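Two weeks on the grippers

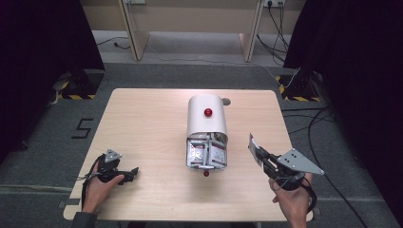
Table 5, both hands full, white card in the right gripper, in front of the white thing with the red knobs.

So I've been meaning to write about work, because my sister keeps asking what I do now and I keep saying "kind of the same but with claws."

Quick recap for anybody new. I did packing and prep at Suldale for 6 years. You stood at a bench, you had a bin on your left and a bin on your right, and you talked all day. I mean ALL day. I know more about Mariann Katona's divorce than her lawyer does. Then in December they told us the small-items line was going to be automated, and four of us got asked if we'd like to move over and help teach the arms instead of moving to the warehouse in Podau. I hate driving, so guess what I picked.

Teaching means I do the job with a gripper in each hand and the computer keeps a record of how I moved. Pick up, place, let go, reset the table, go again. My best shift so far is 122 good takes (Carter got more, he always gets more, he used to play drums). A take only counts if it's smooth, so if you drop something or stop to think, you do it over.

The funny part is how bad I was at first! I can wrap a box with my eyes closed, and there I was fighting with a piece of card like a toddler with a fork. You can't feel anything through those jaws. You have to look at everything, and by three in the afternoon my eyes are more tired than my feet ever were. My wrists aren't thrilled either. Ingrid Kasprzak in safety got us a break every 16 takes after Ruxandra and I both complained, and that helped a lot.

What I miss is the talking. They don't mind if we chat, but you lose your rhythm, so mostly it's quiet between the curtains and you hear your own breathing. We make up for it at lunch.

And yes, I do think about what it means that I'm showing a machine how to do Mariann's old job. She took the Podau offer. I asked her straight out if she was mad at me and she said no, she was mad at the commute. The pay is a little better over here, and our contracts run through next summer. Past that I've asked twice and gotten two different answers.

Anyway, I'm on the early shift all next week, so if you text me after nine at night I'm asleep.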